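Ticket 2245 -- Grivbridge walking week, GPS tracks missing after day three
Status: open, waiting on customer
Product: Tudimeo trip app, self-guided tours

Hi all, me again. I'm booked on the self-guided Grivbridge walk (seven nights, bags moved for us each morning) and the route files in the app stop dead after day three. Days one to three load fine, little blue line, cafes marked, everything. Day four opens to a plain map with no line on it. Same for five, six and seven. The written notes are all there, so it's only the tracks.

What I've tried so far:

Logged out and back in. No change.
Deleted the trip and added it again with the booking code. The download bar gets to 52 percent, sits there for a minute, then says "Trip ready." It is not ready!
Switched from phone data to the house wifi. Same 52 percent.
Cleared out a bunch of old videos in case it was a space thing. I've got 18 GB free now, so I doubt it.

My walking partner Masanobu Shibata is on the same booking with an older phone, and his shows all seven days. So the files exist somewhere, they just don't want to come to me. He offered to navigate the whole week, but we've done that before and I'd like my own map, thanks.

We leave on a Thursday, so there's a bit of time, but I don't want to be sorting this out at a bus stop.

Update, same evening. Found the "offline maps" page, which I hadn't noticed. Mine lists two regions, Allar Valley and Allar Valley again. Masanobu's lists Allar Valley and Takeda Ridge. Day four is where the walk climbs out of the valley and onto the ridge, so I think we have our culprit -- it looks like I got the first region twice and never got the second one. I tried deleting one of the doubles and they both went. Downloaded again, both came back, both Allar Valley.
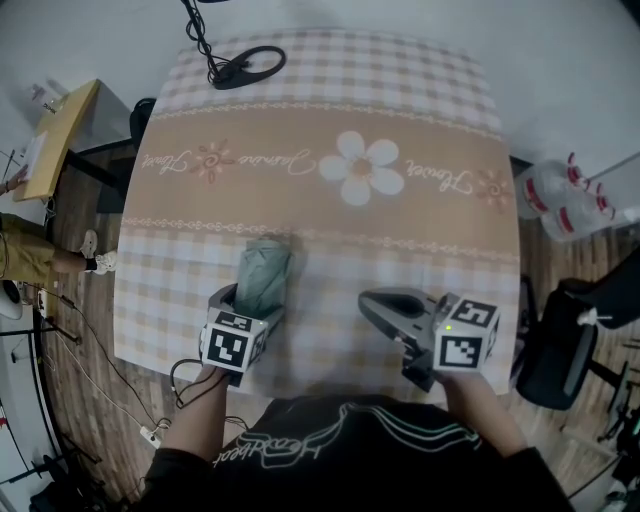
Rostyslav Yurchenko: Thanks for checking the region list, that helps a lot. Your booking was changed in August from the five-night version to the seven-night one, and the app is still asking for the old map pack on your login. I've reset the pack on our side. Please remove the trip, close the app fully, then add it with the code again. The full download is 76 MB. If it stops early, send me the number it shows under the bar and don't press "Trip ready."

OK, did all that. Good news first: Takeda Ridge is in the list now, and days four, five and six have their blue lines. I zoomed in on the long descent on day five and the path names are showing too. Yay!

Day seven is still blank. The bar went all the way this time, no stopping at 52, so I've got no number to give you. I checked day seven on Masanobu's phone again to be sure I wasn't imagining it, and his has the line back down into Grivbridge, finishing at the station.

Two questions while I have you. Could day seven be stuck on the old booking as well, since the five-night trip ended somewhere else? And if it can't be fixed before we go, can you email me the plain GPX file? I have another map app that will open it -- not as pretty, but it'd get me to the train.

I'm leaving the app alone until I hear back, in case I break the six days I've got.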